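Category: Student Projects / Automation and Everyday Work

Can a machine clear the table yet? Report on a one-term project

Posted May 6, 2021 by the project group

1. Background

Our course asks each group to pick a claim that is often made in the press and to test a small part of it. We picked the claim that robots will soon do ordinary chores in homes and shops. We wanted to know how much of it holds for short, dull jobs that a person does without thinking, such as clearing a table, wiping it down or putting stock back on a shelf.

The project ran from November to the end of the spring term. Part of it was reading and part was practical work. We had no budget for a full robot, and a full robot would have taken up all our time anyway. We worked with hand-held grippers instead. A person holds the gripper and does the job with it, and a camera on the tool records what the fingers do. The recordings can later be used to teach a robot arm the same job. For our purposes they were also useful in themselves, because a person using two stiff fingers has many of the same problems as a machine has, but with a far better brain behind them. If a person can't do a chore with a gripper, we thought it fair to say that a robot with the same gripper won't do it either.

2. The chores

We chose five chores. Three were household jobs and two came from a small shop.

Clearing a table: moving cups, boxes and cutlery from a table to a tray.
Wiping a table: picking up a cloth, wiping the whole top, and folding the cloth once.
Sorting washing: taking clothes from a pile and putting them into two heaps.
Facing up a shelf: pulling packets to the front edge so that the labels face out.
Bagging: putting a mixed order of goods into a paper bag without crushing anything.

The household jobs were done in the shared kitchen at Lindholm, our student building. The shop jobs were done on a borrowed shelf unit in the Kollby workshop, set up to match the layout of a corner shop. Neither place was changed much for the project. We left the lighting as it was and used goods we already had or could buy cheaply.

3. Equipment

The grippers were built from the Workine plans, which are drawn up for teaching use. Most of the parts are printed. The fingers close when the trigger is pulled and open again on a spring. We replaced the fingers twice. The first set bent at the root after a week of cutlery. The second set was stiffer but slipped on anything smooth, and for the third we went back to a plainer shape with a flat inner face.

The table is pale wood with a strong grain and a slight sheen. We kept it uncovered. A plain mat would have made the pictures easier for software to read, but people don't put a plain mat on the table before clearing it, and we wanted to keep that difficulty in.

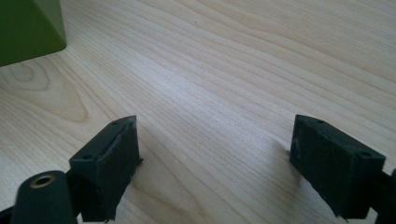 MAIN FINDINGS: HOUSEHOLD

4. Clearing the table

With the fingers wide open there is a broad gap between them, and a box or a block is an easy thing to take. The two flat tips come down on either side and the job is done. In our recordings boxes were almost never dropped. Cups were nearly as good if they were gripped by the rim. Cutlery was the worst. A fork lying flat on a table gives a thick finger nothing to get under, and most of us ended up pushing it to the edge and catching it there. That is a trick a person finds within a minute. A robot has to be shown it, and then has to know when it is close enough to an edge for the trick to be worth trying.

The view from the tool was a second problem. The camera sits close to the fingers and they take up much of the lower part of the picture. Things further off are often only half in view, so that a box may show as one green corner and nothing else. The person holding the gripper can simply look up. The camera can't, and anything that learns only from the camera has to move the tool to find out what is there. We had not thought about this before starting, and it affected every chore on the list.

Wood grain also caused trouble. We tried a simple program that marks objects in a picture by their outline. On the bare table it marked knots in the wood as objects, and it marked the bright band where light falls across the top. A child would not make that mistake. More advanced software would do better than ours, but we think it is a fair warning. A table in a house is rarely one flat colour, and specks and marks have to be either cleaned up or left alone depending on what they are.

5. Wiping

Wiping went better than expected until the corners. Holding a cloth between two fingers leaves most of it hanging, and the hanging part does the wiping. It covers the middle of a table quite well. It does not press hard enough to shift anything dried on. Folding the cloth once at the end took longer than the wiping did, and we dropped the fold from the scoring after the second week.

We also disagreed about what counts as clean. In the end we used a plain rule: if one of us would have wiped it again at home, it failed. The rule is not scientific, and we got different answers from different members of the group on the same table.

6. Sorting washing

Clothes were slow with the gripper, though few attempts failed outright. The main fault was picking up two things at once. A sock inside a sleeve would travel to the wrong heap and no one would see it until later. Colour was no help with this. We found that lifting each item high and giving it a shake solved most cases — again, an easy thing to say and a harder thing to build into a machine.

MAIN FINDINGS: SHOP FLOOR

7. Facing up and bagging

Facing up a shelf was the best result in the project. The packets are all of a size, they stand in rows, and the move is the same each time: reach in, close, pull, let go. After some practice we could work along a shelf with the gripper at a steady pace. The pace was still slow next to a person's bare hands, but a machine could do this at night when the shop is shut, and speed would matter less then. It went wrong when a packet had fallen over at the back, when a shopper might have left something in the wrong row, or when the shelf was so full that the fingers could not get in between two packets.

Bagging was the worst result. The gripper is too wide to reach down inside a bag with goods already in it, so everything after the third or fourth item had to be dropped in from the top. Eggs were left out for this reason. A soft loaf was flattened more than once. A paper bag also needs to be held open, and we had one gripper in use at a time, so a second person held the bag by hand. We recorded this as help, and it counts against the chore.

8. Numbers

We recorded 2,285 attempts in total across all the chores. Of these, nearly 900 were of the table being cleared, which was the chore we started with and the one everyone had tried. An attempt was counted as one pick and one place, or one stroke in the case of wiping. We threw out 43 attempts where the camera had stopped or the memory card was full.

We do not give a single success rate for the whole project. The chores are too different, and a good score on packets would hide a bad one on bags. The sheets for each chore are kept with the recordings and can be asked for.

9. What is on sale now

For the reading part of the project we compared our results with what is offered to buyers. Robot vacuum cleaners do a real household chore and do it well enough that people keep them. They don't pick anything up. In warehouses there are arms that lift boxes all day, in spaces laid out for them. Between those two there is very little. We could find no machine sold to ordinary homes that will clear a table, at any price we would call normal.

Lorosel, the small wholesaler that supplied our packets, let us ask its staff what they would hand over to a machine first. Most said lifting and facing up. Very few said bagging or anything involving customers. Their answers matched our results quite closely, although they had not seen them.

10. Limits of the work

We are students and not trained shop staff, and we got better at using the gripper as the term went on. Early and late attempts should not be compared without allowing for that. The kitchen and the shelf unit were each used in one layout only. We have not trained a robot on the recordings. What we say about robots comes from watching what two fingers and a camera can and can't do, and from published work.

A gripper with soft finger pads might have changed the cutlery result. We ordered pads but they came too late to be used.

11. Answer to the question

For household chores our answer is no, not yet, apart from floors. For the shop floor it is a partial yes, for jobs where the goods are alike and stand in known places. The hand itself was less of a limit than we expected. Seeing what is on the table, and choosing what to do about an awkward item, took up far more of our notes than gripping did — the cutlery and the bags aside.

The next group could carry on with the shelf work, using mixed sizes of packet and at least one row that has been left untidy. The grippers and spare fingers are in the Kollby workshop, in the tall cupboard, and the third set of fingers is the one to use.

Contact the project group | © 2021 Student project group | Back to top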